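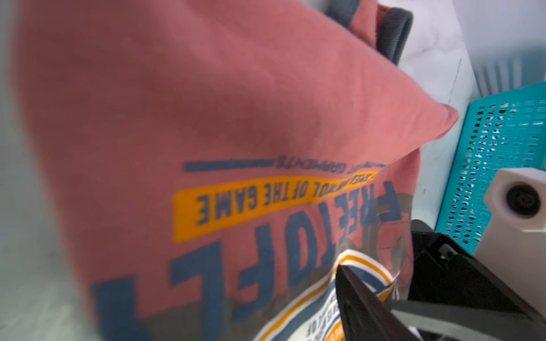 Raincoats that fit over a real sweater

Anyone who wrote to us last fall about tight armholes, your letters did the job! Brella has recut its Komora raincoat, and the new version landed in our shop on Thursday, May 1, 2025. I wore a sample through most of April, including one very soggy ferry ride, and I'm still finding things to like about it.

The big change is in the shoulders. The old Komora had a narrow set-in sleeve that looked sharp but bunched up the second you put wool under it. The new one has a raglan sleeve and a deeper armhole, so you can reach for a bus strap (or a top shelf) without the whole hem riding up to your ribs. The hood is bigger too, with a stiffer brim, and the pocket flaps finally close with snaps you can work in gloves.

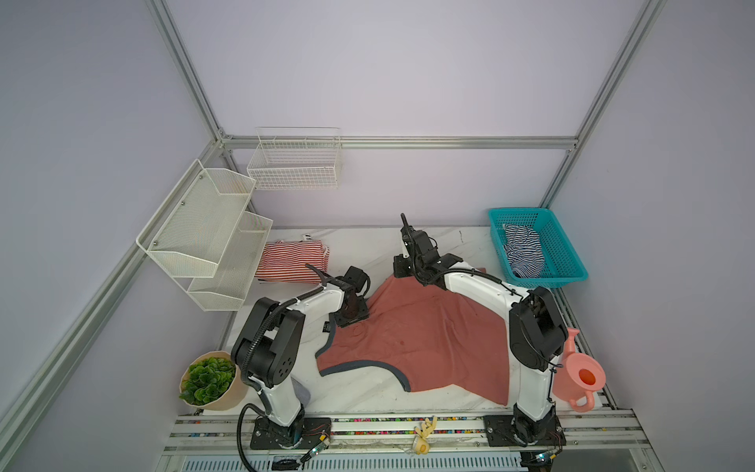 Two robot arms at a marble-patterned worktop.

It comes in 4 colors: navy, moss, brick and a soft oat that I didn't expect to love. Sizes run a little roomy, so if you're between two and don't layer much, go down one. The cotton lining is made by Orlandini, and it feels great against bare arms - no clammy sleeves when the day warms up. The price is $276, and the longer Tradton cut, which falls below the knee, is $399. Both can be rewaxed at home with the tin we sell at the counter.

We put the first samples out for members to try on, and people had opinions!
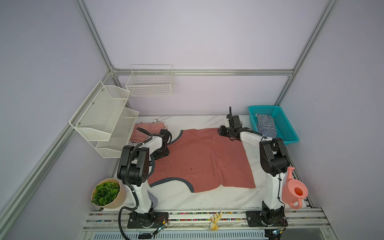

Komora wearers will want to know about the length, one member wrote back, and she's right that the new coat is a touch shorter in front than the old one. She has kept her old one for the garden and says the new sleeves won her over on the first walk. Her one request was a hanging loop that can hold the weight of a wet coat. We've passed that along to Brella.

Moss in the smaller sizes is already running low. More is on order, and the Tradton in brick should be on the rack by the next newsletter.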